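# Chapter 11: Showing the Task

A robot arm can be taught without writing out each motion. A person performs the task through the robot, the joint positions and camera views are recorded, and a model is trained on the recordings. One recorded run is called a demonstration.

There are two common ways to give one. In hand guiding, the operator holds the arm and moves it. In remote control, or teleoperation, the operator moves a separate set of controls and the arm follows.
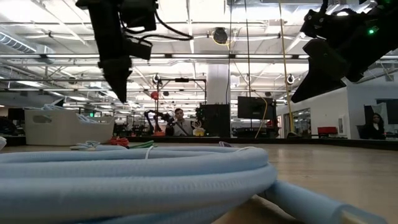

Cables and tubing are hard for either method. They bend, spring back, and seldom lie the same way twice, so a fixed list of positions is of little use. Kavinda Howlader's Stelura study used 2625 demonstrations of cable sorting, and the operators were told to vary the starting layout after each run. 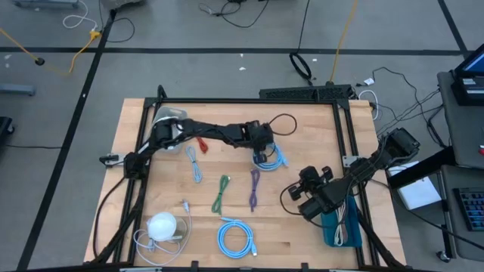

*Figure 11.2. Two arms over a table of bundled cables, with white cables in the bin at lower right.*

Section 11.1 covers the operator's controls. Section 11.2 deals with bad demonstrations and when to discard them. Readers who have not yet worked with joint angles should review Chapter 4 first.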